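Ekunier 石材台面护理说法集 第 2 版 说明文件
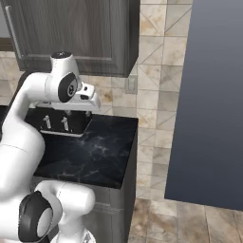

深色大理石台面,靠里放着黑色电器。

先说清楚能指望什么

数据集收的是中文网络上关于家用石材台面怎么清洁、怎么去渍、怎么保养的说法,一共 186 条,来自 46 个来源。每条说法配一个我们给的判断,以及判断所依据的材料。

它收的是“有人这么说过”,至于“这么做管用”,要看判断那一栏,而那一栏多半写着“证据不足”。如果您是来找一张清洁步骤表的,可能会失望。如果您想训练或测试一个能分辨家务建议靠不靠谱的模型,请先把“已知问题”一节读完,再决定下不下载。第 1 版发布后,有人把整张表原样转成了一篇“台面保养大全”,判断栏被删得干干净净。我们拦不住这种事,只能在开头多写几句。

为什么会有这份东西

起因很小。Mitsuko Nakajima 家装了大理石台面,安装师傅嘱咐她每半年打一次蜡,卖家客服说千万别打蜡,物业公众号的文章说用小苏打加白醋擦就行。三种说法口气都很肯定,没有一种给出理由。她把聊天记录和文章截下来放进表格,本想对一对谁说得对,后来表格越来越长,Junpei Sakai 和 Haruna Ueda 也往里面添,最后由 Cristian Llanos 整理成了可以公开的格式。

做到后面,我们对“大家都这么说”这句话失去了大部分敬意。有一批去油渍的文字,在不同网站上署着不同的名字,连错别字都一样:“浸泡”写成“侵泡”,“毛细孔”写成“毛细空”。按网页数,支持者很多;按独立来源数,只剩下一个,而且那一个也没说自己从哪里听来的。

收集办法

原始片段有大约 1,000 条。检索词包括台面材质名(大理石、花岗岩、石英石、岩板,以及笼统的“石材”)和动作词(擦、泡、敷、打蜡、抛光、养护、防护剂)的组合。检索在 7 月份结束,之后出现的内容没有收。

来源分为五类:装修论坛的帖子和回复;商家的商品页和随货说明;家政培训讲义;短视频下方的文字说明;报刊网站的生活版文章。视频画面本身没有收,口播内容也没有转写,所以凡是“文字里写得含糊、视频里讲得清楚”的说法,在这里会显得比原来更含糊。我们知道这样不太公平。

去重靠人工。意思相同、条件也相同的合为一条;条件不同的分开。“白醋可以擦台面”和“白醋可以擦石英石台面,擦完立刻过清水”算两条,因为前一句用在大理石上会出事,后一句至少给自己划了范围。合并时保留最早能查到的版本。网页上标的发布日期不一定可信,不少站点会刷新日期,我们只能取页面显示的那个,拿不准的在备注栏写“日期存疑”。

只有情绪、没有操作内容的片段(“石英石永远的神”“后悔装大理石”)全部删掉。纯粹的价格讨论也删掉。

字段

编号:字符串,没有含义,请不要按它排序来推断先后。

说法:经过缩写的陈述,尽量保留原来的语气词。原文写“绝对不会伤石材”,我们就留着“绝对”,不替作者收敛。

材质:原文指明的台面材质。原文没指明时填“未说明”。请留意填“未说明”的条目有多少,这本身就能说明一些问题。

污渍或目的:油渍、茶渍、咖啡渍、锈迹、水垢、失光、日常清洁、预防渗色,或“未说明”。

用料:原文提到的清洁用品或工具,只写通用名。商品品牌一律去掉,既不替谁打广告,也不替谁扬名。

条件:浓度、停留时间、是否要先试擦、是否要过清水。大部分条目这一栏是空的。

来源类别:上述五类之一。

利益关系:原文发布者是否同时出售所推荐的用品。取值为“有”“未见”“无法判断”。“未见”只表示我们没看见,请不要理解成“没有”。

判断:见下节。

依据:支持判断的材料类型和简短说明。

备注:标注者留下的话,长短不一,有些带着火气,公开前只删了脏字。

判断怎么给

有四种取值:与材料性质相符、与材料性质相悖、视条件而定、证据不足。

“与材料性质相符”门槛不高,只要求说法与石材的基本化学和物理性质不冲突。大理石的主要成分是碳酸钙,遇酸会起反应,抛光面会留下发乌的蚀痕,所以“柠檬汁洒在大理石上要尽快擦掉”归入这一类。这不代表我们测过擦得多快才来得及。

“与材料性质相悖”也尽量少用。典型例子是“用白醋给大理石台面去水垢,越擦越亮”。刚擦完表面是湿的,湿的石头本来就显得亮,等干了再看是另一回事。写这类文章的人往往没有等到干。

“视条件而定”用于那些漏掉关键条件的说法。比如用双氧水敷有机污渍,在浅色石材上是常见做法,在深色石材上有让颜色变浅的风险,原文如果不提颜色,就归到这里。再比如小苏打,调成糊敷在油渍上是一回事,干粉拿来使劲搓抛光面是另一回事,而多数文章只写“用小苏打”。

“证据不足”是最大的一类。说法也许对,也许错,我们找不到能让自己放心的材料。有人问为什么不干脆请一位石材行家逐条拍板。我们请过愿意帮忙的人看过一部分,遇到同一条说法,两位从业者给出相反答案的情况并不少见,两人都拿多年经验作保。经验当然有用,可要是两份经验互相抵消,我们宁可让这一栏空着分量,也不愿意挑顺耳的那份。

每条说法先由 Haruna Ueda 和 Junpei Sakai 各自判断,互不看对方结果;不一致的交给 Mitsuko Nakajima 裁定。裁定前的两份判断也一并公开,放在单独的文件里。您若觉得裁定有偏,可以自己重算。我们没有在这里给一致率的数字,因为四类的分布很不均匀,两个人只要都爱选“证据不足”,数字就会很好看。

几类反复出现的说法

“小苏打加白醋”。两样东西混在一起会冒泡,冒泡看着像在干活。混合后酸碱互相中和,剩下的大半是水、二氧化碳和醋酸钠,去污能力并不比分开用强。若醋放多了,余下的酸照样会伤大理石。推荐它的文章通常把起泡描写得很详细,对污渍后来怎样则一笔带过。

“天然的不伤石材”。醋、柠檬、菠萝皮都算天然,也都偏酸。我们在备注里给这类说法写过一句“石头也是天然的”,后来觉得没什么帮助,就划掉了,文件里还能看到划掉的痕迹。

“打过防护剂就不怕渗色”。渗透型防护剂能减慢液体进入石材孔隙的速度,给人留出擦拭的时间。它不能阻止酸对抛光面的腐蚀。商品页上这两件事常常放在同一句话里讲,读者很容易以为买了一样就得了两样。利益关系一栏取值为“有”的条目里,这种写法格外常见。

“滴水测试”。在台面上滴水,过一阵看颜色有没有变深,据此判断要不要补涂防护剂。道理说得通,我们判为“视条件而定”。要等多久,各处写法从几分钟到半小时都有,没有一处说明这个时间怎么定的。深色石材上的变化也更难看出来,光线一暗基本靠猜。

“热锅可以直接放”。讨论石英石时常见,支持者的理由多半是“我放了几年都没事”。石英石含有树脂,耐热不如石头本身;几年没事也可能只是每次锅都没那么热,或者放的时间短。发热的小家电长期摆在同一处算不算同一类问题,几乎没有来源谈到,我们也就无从收起。

“牙膏抛光”。牙膏里有研磨剂,能磨东西是肯定的。问题在于磨完的那一小块和周围的光泽是否一致。原文大多只讨论那一小块。

“定期打蜡让石材呼吸”。我们没弄明白这句话的意思。蜡会覆盖表面,与“呼吸”似乎方向相反。判为证据不足,备注里写的是“先请作者解释一下”。

预期用途

可以用来测试系统面对缺少条件的建议时会不会追问材质;可以用来研究家务说法在网上怎么转抄、怎么丢掉限定语;也可以给写生活类稿件的编辑当反面参考。

不建议用来生成面向住户的清洁指导。也不建议用“判断”栏训练分类器之后,拿它去评判瓷砖、木料或不锈钢的清洁建议。有人试过,模型学到的大概是“出现白醋就判错”,碰上瓷砖便一错到底。

如果一定要回答住户“我家台面能不能用某某东西擦”,至少先问清材质和表面处理方式,再建议在不显眼的角落试。这句话听着像套话,数据集里肯把它写出来的来源却没有几个。

已知问题

覆盖面窄。只收中文,检索词由我们自己定,必定漏掉地方叫法。有些地方把人造石统称“大理石”,卖的人这么叫,住的人也跟着叫,于是材质栏写着“大理石”的条目里肯定混着别的东西。我们只在有明显线索时改标,其余照录。这一点会直接影响判断栏,因为酸对两者的作用差别很大。

没有实测。我们没有石材实验室,“依据”栏引用的是教材、材料说明和标准文本一类的文献,引用时只说明用了什么道理。谁若以为 186 条都擦过一遍,那是高看了我们。

标注者都受过第 1 版的影响,对商家来源天生多疑。裁定文件里能看出,同样的说法出自论坛时,初判往往宽一点。第 2 版把来源类别遮住之后重新标了有争议的条目,没有争议的没重标。所以偏差还在,只是少了一些,少了多少我们说不准。

结构化字段丢掉了上下文。有几篇论坛长帖写得很老实,把失败的过程也讲了,拆成单条说法以后反而显得和抄来的段子一样干巴。想看原貌的人只能顺着来源清单去找,而有些链接已经失效。

此外,用料栏的通用名并不整齐。“洗洁精”“中性清洁剂”“中性洗涤剂”三种写法都有,有时指同一种东西,有时不是。是否真的中性,原文一概没有测。我们没有强行统一。

第 2 版改了什么

利益关系一栏是新加的。判断栏原来有“正确”和“错误”两个取值,现在换成前面说的四种。第 1 版的“正确”里有相当一部分转成了“证据不足”,有人来信抱怨数据集“越修越没结论”。情况属实。当初给得太痛快,理由经不起再问一遍,只好收回。

来源清单的格式也换了,旧脚本读不出来。Cristian Llanos 写了一个转换脚本,放在工具目录里,只在他自己的机器和 Haruna Ueda 的机器上跑通过,遇到全角逗号可能会报错。

文件

claims 表:正式条目和裁定后的判断。
raw_labels 表:两位标注者的初判。
sources 表:来源清单,含类别和检索时页面显示的日期。
notes 文本:裁定时的讨论记录,未润色。
tools 目录:格式转换和查重脚本。

所有表格用 UTF-8 编码,以制表符分隔。空值一律为空字符串。请不要用电子表格软件打开后直接保存,它会把编号里的前导零吃掉,已经有两份转存的副本是这样坏掉的。

隐私与许可

论坛用户名全部去掉,原文中出现的小区名、电话和店铺名也去掉。缩写后的说法仍有可能被搜索到原帖,介意的作者可以来信要求删除,不需要说明理由。说法原文的权利归各自作者,我们只对字段结构、判断和备注主张权利,允许非商业使用,转载请连同判断栏一起转。

纠错

欢迎指出错误,请附上编号和您依据的材料。“我家一直这么擦”也可以寄来,我们会当作新的说法收录,并照样给它填判断栏。对防护剂和清洁用品的推荐信请不要寄。

维护者:Mitsuko Nakajima、Junpei Sakai、Haruna Ueda、Cristian Llanos
说明文件更新于 2026年8月28日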